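A shop that sells by the scoop

Kaja Bite was weighing red lentils when we arrived, and she carried on until the customer had paid. The shop, Jora, opens at nine and by ten past there were three people in it, which is as many as can stand comfortably between the counter and the flour bins.

She took the lease on the old shoe repairer's in Costby four years ago. The town has a chemist, a butcher, two hairdressers and a supermarket on the bypass. It did not have anywhere to buy dry goods loose, and she was told by several people that it did not need one.

"My landlord said it to me as I was signing," she said. "He told me I'd be back to him by Christmas asking to get out of it. He comes in for porridge oats now. We don't talk about it."

Before the shop she spent eleven years in the buying office of a catering supplier in Novurton, ordering rice, sugar and tinned tomatoes for school kitchens. The job taught her what things cost at the sack and how much was added on the way to the shelf. It also taught her to read a delivery note, a skill she says has saved her more money than anything else.

"You'd be surprised how often a sack is missing. I don't think anyone's stealing it. It's on the wrong pallet, it's gone to Leeds. But if you sign for it, you've paid for it."

She began with 60 products. Most were bought from her old employer's rival, who would deliver a half pallet if she was there to help unload it. She had wanted to stock far more, and still has the notebook with the first list in it, including carob chips and four kinds of seaweed. Her brother-in-law made her cross out anything she had not eaten herself in the past month.

The list has grown back since. At the last stocktake there were 414 lines, from bread flour to bicarbonate of soda, with a wall of herbs and spices in glass jars and a back room for washing liquids. The seaweed never made it. Neither did dog biscuits, which went soft in the bins and attracted more dogs than owners.

Finding a partner

For the first year she ran it alone, six days a week, and did the books on Sunday. Kheri Athumani was a customer. He drove a bread van in the mornings and used to come in at the end of his round for rice and black-eyed beans, generally a good deal of both, as he was cooking for five at home.

"I told her the beans were too old," he said. "You soak them all night, you boil them two hours and they're still like gravel. She said nobody else had complained. I said nobody else here is eating them."

She threw out the sack and asked him where he would buy them. He gave her the name of a merchant his mother had used, the beans got better, and a few months later he was working Saturdays. He bought into the business the following July. He still looks after pulses and rice, and she does not order either without asking him.

They disagree on prices. Athumani would put everything up by a few pence each spring and have done with it. Bite prefers to hold a price as long as she can and then move it in one go, with a note on the bin saying what it was and what it is now. The note was her idea after a bad week with the price of olive oil.

"People thought we'd made a mistake on the label," she said. "One lady brought her bottle back and asked me to pour it out again. So I wrote down what we pay for it and stuck it on the tap. After that they were cross with somebody else."

What sells

Oats sell more than anything, followed by strong white flour and, in winter, split peas. The spices bring in the most for the room they take up. A customer who wants two teaspoons of cardamom for a Sunday dinner can have two teaspoons, and the charge is usually less than the price of a newspaper.

Scales are the weak point. The first set came second-hand and drifted when the shop was cold, and a trading standards officer asked her politely to stop using them. The present ones are by Tuncer and were the largest single cost after the lease. Each customer's container is weighed empty at the counter, the weight is written on the lid in wax pencil, and the same figure is taken off at the end. Regulars have had theirs written on so often that the pencil no longer comes off.

She keeps a tally of how many customers bring their own jar or tub, mainly to settle an argument with Athumani, who thought most would want a paper bag. In the last quarter it was 1,057 sales with a container and 1,778 overall. He points out that a good share of the rest were for one bag of flour.

"He's right, flour's a nuisance in a jar," she said. "I take mine home in a bag as well."

Not everybody likes the system. Some older customers find the scoops heavy, and the lower bins are hard work for anyone with a bad back. Since spring there has been a stool by the counter and one of the two of them will fill an order from a written list. Around a dozen people now drop a list through the door on Tuesday and collect in the afternoon.

The trouble with pouches

Loose goods still have to arrive in something. Sacks are paper and go to an allotment society, who use them under bark chippings. Tubs go back to the supplier. What Bite has never found an answer to is the stand-up pouch, the shiny crinkly kind that opens flat across the bottom, which is now used for everything from seeds to dishwasher tablets to pet food.

"It's a lovely bit of packing if you're the one filling it," she said. "It's light, it stands up, you can print all over it. Then it's empty and it's three things stuck together and you can't get them apart. I've rung the council twice. Both times they said put it in the bin."

Some of her spices only come that way. She has asked for them in tins, and one supplier agreed, at a price that would have doubled the cost of smoked paprika. For now she buys the biggest pouch on offer and writes to the firm once a year. Customers bring in their own from home and ask what to do with them, and she gives them the same answer the council gave her. A few have been washed out and kept for refills. The ones with a good seal last quite well for rice and nuts, though she will not put anything oily in them. 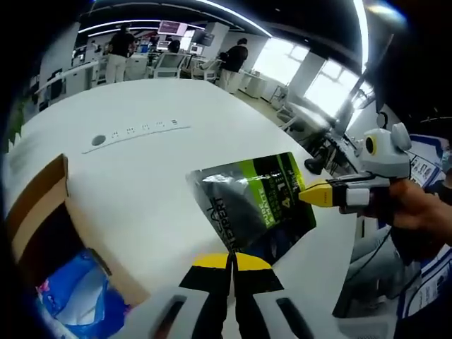
A second shop

They have looked at premises in Novurton, where the market hall has two empty units. Athumani is keen. The rent is lower than it looks, he says, and he knows the roads from the bread van. Bite has been over three times and has counted people walking past the door on a wet morning and on a dry one. She would not tell us the result.

Her worry is staff. The Costby shop works with two people who know what is in every bin and when it was last emptied and scrubbed. She does not think that can be written down, although she has tried, and the handbook is currently nine pages long with a section on weevils.

"You look for the webbing in the corner of the bin, that's moths. Weevils you see walking," she said. "Kheri wants me to take that page out before we show it to anyone."

There is also the matter of her Sundays, which she got back two years ago and would like to keep. They have until the end of the summer to give the market an answer. In the meantime there are new bins on order for the back wall, and the shop will close for a day while they go in.

Jora is open Monday to Saturday, nine until five. Bring a container if you have one.

More from Local Business
Butcher to keep Saturday queue outside after pavement row
Costby bypass: what traders say a year on
Novurton market hall units still empty
The piano tuner with a waiting list
How to start bread with no scales
Parking charges: your letters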